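Padlock

From the Clollier Home Encyclopedia, an open reference to ordinary objects

A padlock is a lock you can carry around. Door locks get built into the door, but a padlock is its own little thing: it has a body, it has a shackle (the bent bar on top), and it goes wherever you need it. I've written a lot of entries for Clollier, and this is the one I kept putting off because I like padlocks too much and knew I'd run long. So, sorry in advance!

Name

The "lock" part is easy. The "pad" part is a mess. Some people tie it to an old word for a basket, others to a word for a road or path, as in a lock for travelers, and I've read confident explanations of both. The word has been in English since the late Middle Ages and the dictionaries I own mostly shrug at it. I shrug too.

History

Portable locks are very old. The Romans had them, and so did people in China, and traders carried them along with everything else worth locking up. A lot of the early ones worked with springs. You had a bar with flat metal springs splayed out like the barbs on an arrow, you pushed it into the case, the springs popped open inside, and the thing wouldn't come back out until you slid in a key that squeezed them flat again. It's a lovely idea and it lasted for centuries in one form or another. I own a modern copy of one and visitors always put the key in the wrong end.

Later on came the so-called smokehouse locks, made of wrought iron sheet, with simple levers inside. They looked serious and were pretty easy to beat. Cast bodies came in during the nineteenth century, and then the pin tumbler design worked its way down from doors to padlocks in the early twentieth, along with the laminated body, made from a stack of steel plates riveted together. That one was cheap to make and tough, and you still see it on every second garden shed.

How it works

Most small keyed padlocks use pins. Inside the body there's a plug that wants to turn and a row of little spring-loaded pins that won't let it. The right key lifts each pin to just the right height, the plug turns, and a latch lets go of the shackle. Take the key out and the pins drop back down.

Better ones hold the shackle with ball bearings on both sides (look for two notches on the shackle, one on each leg). Cheap ones catch only one side with a spring latch, and those can sometimes be opened with a thin strip of metal pushed down beside the shackle. This is called shimming, and it takes less skill than you'd hope.

Combination padlocks skip the key. Either you have a dial, like the school locker kind, or a few number wheels. A three-wheel lock has a thousand possible settings, which sounds like plenty until you're bored on a train and start at 000. I have done this with my own suitcase.

Disc detainer locks use rotating discs where you'd expect pins. They handle dirt and ice well, so they're popular in cold places. The Niskanen yard lock is the one I know best. It weighs as much as a small hammer, and I kept one on a boat trailer for years.

Materials

Brass is the classic for the body. It doesn't rust, it's soft enough to machine nicely, and it goes a dull brownish color that I happen to love. Softness is also the trouble with it, as a drill goes through brass without much of a fight. The shackle is usually steel, often hardened, because that's the part a thief goes after with bolt cutters. Some are plated to keep off the weather. Stainless is better by the sea and costs more.

Size matters less than people think for indoor use. For outdoors, look at how much of the shackle is exposed. A short or shrouded shackle leaves no room for the jaws of a cutter, and that does more for you than a big shiny body does.

Oh, and the hasp! I've seen so many sheds with a beautiful lock on a hasp held by two short screws. Anyone with a screwdriver can walk in and leave the lock perfectly fine on the door.

Care

Graphite powder or a dry lubricant, a couple of times a year. Household oil works for a while and then collects grit. A frozen lock can be warmed with a heated key (hold it with pliers, I learned that the hard way). Never pour hot water on it, as whatever doesn't run off will freeze again inside.

Hang outdoor padlocks so the keyhole faces down. Many have a tiny drain hole in the bottom, and it only does its job if it's at the bottom.

Collecting

There are more of us than you'd guess. Railroad locks are the big draw in the United States, the old brass switch locks especially, and prices depend on whose initials are cast on the back. Fakes are common. Fresh-looking letters on a very worn body should make you suspicious.

I'm mostly interested in small luggage and cash box locks, which almost no one wants, so they stay cheap. My collection stands at 126 and it lives in cookie tins. The most I ever paid was 300 dollars, for a Zivamik trunk lock with its first key, and I'd rather not discuss it further. The Galtero line from the same period is easier to find and has a nicer click.

Love locks

Couples write their names on a padlock, clip it to a bridge and throw the key in the water. The habit spread like mad after 2000 and so did the headaches, as all that brass and steel gets heavy, and a section of railing on one Paris bridge gave way under it in 2014. Many cities now cut them off on a regular basis. I find the whole thing sweet and also a terrible way to treat a key.
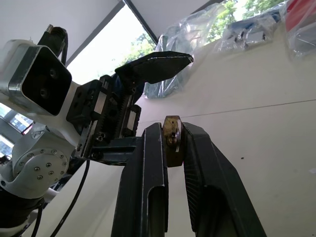
If you do feel the urge, plenty of towns have put up special frames or metal trees for the purpose, so check for one before you pick a railing. Brass holds an engraving well, and marker washes off in a season or two. And please put the key in your pocket. A loose key makes a nice keepsake, and the river has enough of them already.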